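Gift Wrapping and Finishing Assistants - Seasonal and Part-Time Positions
Posted 2020-09-13
Reference 328

Drovano invites applications for the position of Gift Wrapping and Finishing Assistant in its Rumano workroom. There are 13 openings. Appointments are part-time, with the possibility of extension into June for employees who complete the season in good standing.

About the workroom

The Rumano workroom prepares gift parcels, favor bags and trimmed boxes on behalf of retail clients, the largest of which are Vovorton and Rind. Work is carried out at shared tables. Materials are issued at the start of each shift and returned to storage at the end of it. During the previous season the workroom completed orders for 83 clients, many of them small shops with their own rules on color, ribbon and folding.

Duties

Assistants will be expected to:

Cut sheet wrap, tissue and ribbon to the lengths given on the order card
Wrap boxed and unboxed items, including soft and irregular shapes
Form loops and bows and secure them to finished parcels
Sort offcuts by material and return usable pieces to the correct bin
Check each parcel against its order card before it leaves the table
Keep the work surface clear between orders

Some periods of standing are required. Chairs are provided at all tables, and assistants may alternate between sitting and standing as they prefer.

Requirements

Applicants must be at least 18 years of age and able to follow written instructions in English. Good near vision, with or without glasses, and steady use of the hands are necessary for this work. Previous experience in wrapping, floristry, sewing or shop display is welcome but is not required - full training is given during the first week and is paid at the regular rate.

Applicants should be comfortable repeating the same task for an extended period and should be willing to undo and redo a parcel when asked by the table lead.

Selection

Applicants who meet the requirements will be invited to a short practical session at the workroom. The session consists of one wrapped box, one soft item and one tied bow. All materials are supplied, and applicants should not bring their own. Speed is noted but carries less weight than the condition of the finished parcel. 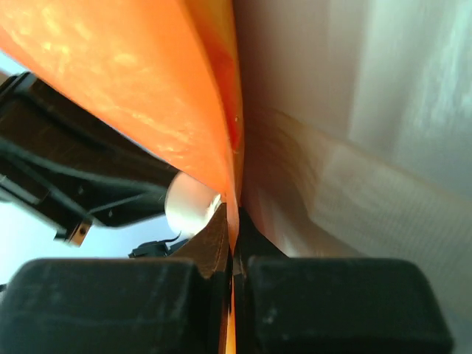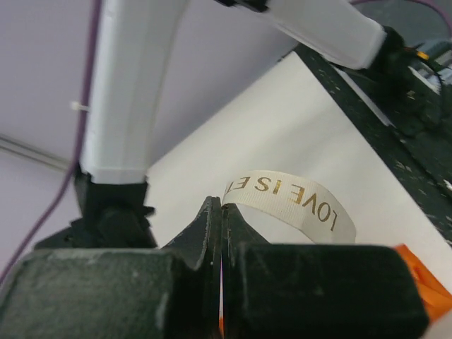

Training covers the handling of each material separately, as methods suited to paper do not always suit film or fabric. Assistants first learn to gather and fold a sheet without tearing it. Thin, crinkled material such as the orange sheet catches the light along every wrinkle, and an uneven fold is easily noticed by the customer. Lettered ribbon is taught next. A cream ribbon with gold capitals must be turned so that the words read the right way up on the finished parcel, and new assistants should expect to practice this several times before they are assigned to client orders.

How to apply

Please send a one-page letter and a list of previous employment to the Drovano Staffing Office, Room 897, quoting the reference number given at the head of this notice. Letters should state the shifts for which the applicant is available - morning, afternoon or either. Applications are reviewed in the order received, and the notice will be withdrawn when all positions are filled.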